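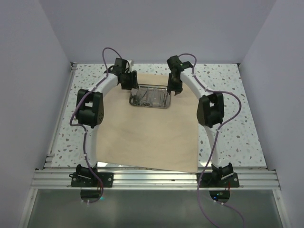
Somebody wrote to me after the last time I gave this talk to say that I had made Clurnau sound far too easy, and that they had stood on the harbour wall at six in the morning with no ferry, no café open and a very cross teenager. So I have put the ferry part first this time, and I'll go slowly over it.

(Wait for people to sit. Check the back row can hear.)

Good evening, and thank you all for coming out. I'm going to talk about getting round the islands slowly, by which I mean on the public boats and the island bus, with one bag each and no hire car. I've done it in spring, in July and once in a rather wild November, and I'd go again tomorrow if someone would feed the cat.

First, the ferry. Clurnau is where nearly everyone starts, as the train stops there and the boats leave from the same side of town. The thing to know is that there are two quays. The old harbour is the pretty one, with the fish stalls and the benches, and it is where your feet will take you if you just follow the other people with rucksacks. The boat to Tultari goes from the other one, past the cold store and left at the chapel. Allow a good quarter of an hour on foot, more with children, and a bit more again if it's raining, as the path by the cold store floods.

There are 4 sailings a day in summer and 2 in winter. The early one is the loveliest by a long way (you get the light coming up behind the lighthouse, and on a still day the water is like milk) but please do look at the board in the station the night before. If the wind has gone round to the north they put the early boat back until after breakfast, and they don't always change it on the website. That was my correspondent's trouble, and I'm sorry about the teenager.

(Ask: has anyone been to Clurnau? Usually a hand or two. Let them say a word, but not more than a word.)

Tickets. You can buy them on board, in cash, and I generally do. If you're bringing bicycles, book at the office, as they only take 5 on each crossing and the local lads going over to work have usually got in before you.

Now, Tultari itself. The crossing is a bit under two hours and I would sit outside on the left if you can bear the cold. Wear more than you think. I've seen people come off that boat in August absolutely blue, in shorts.

You land at the bottom of a very long flight of steps, 108 of them according to the painted sign, and at the top is the village and the guesthouse I always go back to, called the Pinheiro. I don't know why it has a Portuguese name and I've had three different explanations at the breakfast table, all of them long. It has a big stove in the front room, rather thin walls, and a plum cake that I have tried to make at home many times without any luck at all. Ring them up to book. They do have an email address but I think it goes to a cousin.

If the steps are a worry, and they are for my knees now, ask for the goods lift when you book. It takes the bags and, if you ask nicely, it takes you as well.

(Pause here for water. The hall heating clicks on about now and it's best to let it finish.)

What do you do there? Well, you walk. The shore path goes right the way round and I'd give it a full day with a proper lunch in the middle, even though fit people do it in a morning and will tell you so. Go clockwise, so that you have the steep part over with early and the wind at your back for the long beach. There's a spring with a tin cup on a chain just after the second gate. I've always drunk from it and been perfectly well, but take a bottle if you're a careful sort.

The chapel on the point is kept locked. The key hangs inside the door of the shop, and you sign for it in a school exercise book. Do have a look back through the book while you're there, there are names in it from all over.

Then Prumodis, which I could talk about all night and have been asked not to. It's the smallest of the islands with a regular boat, and it's almost 5 miles from end to end, with one road and a bus that goes up it in the morning and comes down it in the afternoon. If you miss the one coming down, you walk, or you stand by the road looking hopeful, and in my experience the second works very well.

There's no cash machine on Prumodis. I'll say that again because every time I give this talk somebody comes up at the end and asks me where the cash machine is. Get your money out in Clurnau.

The shop opens at ten, shuts for lunch and opens again when it feels like it. Buy your bread early. The smoked trout is sold from a hatch on the side of the blue house by the slip, and you want the darker one, with a bit of rye bread and a lemon if you had the sense to bring a lemon with you.

(If running late, skip the bit about the seals and go straight to packing.)

The seals. They're on the skerries at low water on the western side, and you'll hear them well before you see them. Please stay up on the grass. In early summer they've got young with them, and the ground is soft at the edge in any case.

Packing, quickly. One bag that you can carry up those steps. Two pairs of shoes, and I mean shoes that have already been rained on. A hat that ties under the chin, however silly you look. A torch, as there are no street lamps past the Pinheiro. A book you don't mind leaving behind, for there's a shelf in the waiting room on Prumodis where everybody swaps, and I once found the second half of a novel I had left the first half of on Tultari.

Coming home, leave yourself a spare night in Clurnau before any train or flight that really matters. The last boat is the one they cancel.

I've put timetables on the table by the tea urn. They're last season's, so use them for the shape of the day and ring up for the times. Questions now, and then cake.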